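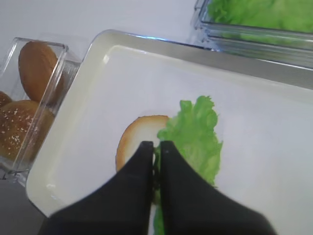

Gripper week, part two! Thank you for all the kind replies to part one, I read every one of them over my coffee. We're still on the burger task, with the Menedon fingers against the Brinholm ones: same arm, same controller, same recipe. Each pair gets 88 tries, and yes, I'm the one who puts the lettuce back every time.

The starting layout is the same for both pairs (I'm very fussy about this, ask Elżbieta Wasilewska, who has watched me nudge a bun over and over).
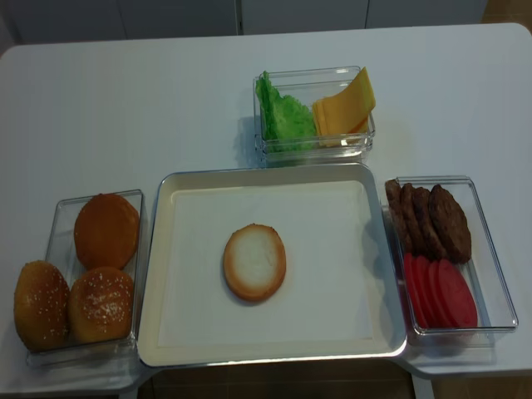

Do soft fingertips help with lettuce?
A little, but closing slowly helps far more. Going from 400 milliseconds to a gentler close did more for us than any rubber pad.

What surprised me is how much the wide Menedon fingers like a floppy leaf and how little they like a patty leaning on its neighbors. The Brinholm pair is the other way around, bless it.

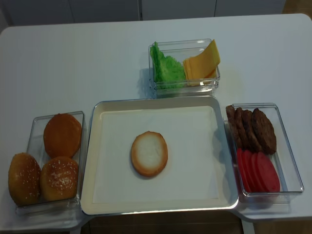 Bun down, everything else still to go.

Next up is the wrist camera, and I have a lot of feelings about this one, so bear with me.
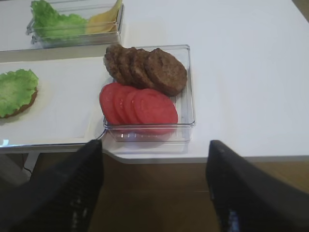
I moved its mount back by 6 millimeters on Saturday and the tomato picks got calmer right away. More on that tomorrow, with numbers!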